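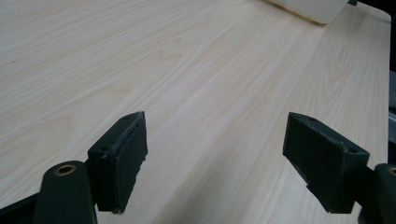

Water rings come out if you get to them the same day, one member wrote in after our last item on table care, and the ones left over a weekend mostly don't. That matches what we have found with the pale tables in the Salon, so the advice on looking after them has been updated for July.

Wipe the tops with a damp cloth, wrung out well, and go along the grain. Dry them straight away with a tea towel from the second drawer. Please don't use the green scourers or the cream cleanser kept under the sink. Both take the finish down, and on a light colour the dull patches show up from across the room.

Turmeric is the other problem. The Tarkari lunches are popular and will keep going, but the cooks have agreed to put down oilcloth before any serving dishes come out. If some gets through, use dish soap and lukewarm water first and leave a note in the book. Bicarb paste is fine for a small spot - test it near a corner.

Hot pots go on the cork mats. There are 12 of these in the cupboard beside the door and they should all go back there.

Replacing one top was quoted at $447, plus $62 for delivery, so it is worth the extra five minutes at the end of a booking. The hire bond stays at $300 and covers marks as well as breakages.

Anyone who would like to help with the next full clean can put their name on the sheet by the kettle. Bring your own gloves if you need a small size.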